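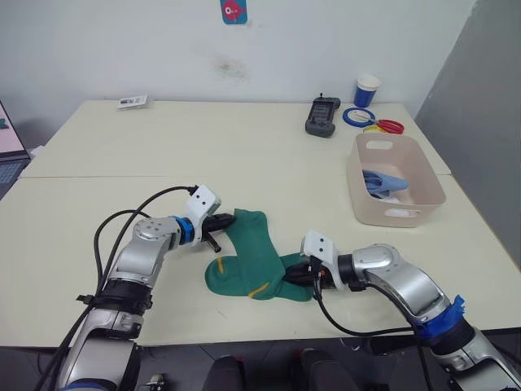 Opinion > Workshop Floor > Robots at work

News Opinion Letters Back issues Contact

Write the rule down before the arm moves

I've been setting up two-arm benches for a good while now and I want to have a grumble about rules. We have plenty of them for the big stuff. Fences, e-stops, speed limits near people, who holds the key. Fine. Good. Keep all that.

What we don't have is any agreed practice for the small stuff. Soft things, cloth, socks, bags. Two arms working on one limp item and everybody making up their own idea of what "done" means.

Case in point. At Karkis last February we had a fold task, 1347 attempts logged over the job. Lovely number, looked great on the slide. Then Decha Kaewsai went back through the log and started asking what each operator had marked as a success. One shift said a fold was a fold if the edges met. Another said it had to stay folded after both grippers let go. Third lot just ticked the box if nothing fell on the floor. Same sheet, same column, same tick.

So 1347 attempts at what? He threw out everything that couldn't be sorted one way or the other and was left with 1126. I thought that was generous.

My view, and I've had it for years: the definition of finished goes on paper before the power goes on. One sentence. Both arms clear, item at rest, then you judge it. If you can't say it in a sentence you aren't ready to collect anything.

Second gripe. Benches. People treat the table as storage. I've done it, we all do it, you need the tape and the scissors in reach and they stay where you put them down. But either a thing is part of the task or it's off the surface, or it's in a marked zone at the back that the arms are not allowed into. Pick one. Østergaard has a written zone rule and it's half a page long and it works fine, partly becuase it's half a page long. The Dimimmont one runs to eleven pages and I have never met a person who got past the glossary.

Drinks I would ban outright. Had that argument with Mattes Schwerdtfeger more than once. He says a tired operator with no coffee is worse than a cup on the far side of the table, and that a rule everyone breaks by ten in the morning makes the other rules look silly too. He's got a point about the second bit. I'd still put a shelf up.

Cables. Every standard I've read says "route cables to avoid snagging" and stops there. Avoid how? With the arm at full reach or with it parked? On a pair of arms the loop that's fine for one pose is sitting in the other arm's way in the next. The check should be: run both arms through the outer edge of the work area, slowly, one person watching only the cables. Takes five minutes. Kistgate does this at the start of each shift and initials a card for it. I'd make it standard tomorrow.

Tape repairs, same sort of thing. I have no problem with tape on a joint. I've got a problem with tape and no date. Is it marking something, holding something, covering something? Who put it there? If it's labelled, fine, leave it till the next service. If it isn't, stop and find out.

And the two-arm bit, which the rule writers mostly skip. When both grippers have hold of the same item they're no longer two machines, far as the item is concerned. Pull with one and you're pulling on the other. Most force limits I see are set per arm, as if the other one had gone home. For a sock, who cares, you lose a sock. But crews learn their habits on socks and then carry them over to something heavier with the same settings file. Set a joint limit for the pair. Test it with a bit of old cloth. Write down the number and who tested it.

People will say this is paperwork for the sake of it. I get that, I hate forms. I'm asking for one page. What finished means, what's allowed on the table, cable check, tape labels, pair limit. That's 5 lines. Stick it on the wall next to the bench where people can see it, not in a shared drive under a folder called Final_new.

We trialled it over 1044 attempts after the Karkis mess. Arguments about the log dropped to nearly none. Didn't make the arms any cleverer and the folding was still pretty ordinary some days, but we knew it was ordinary, and could say by how much.

Mattes still wants the coffee clause taken out. I've told him to put it in writing and he hasnt yet.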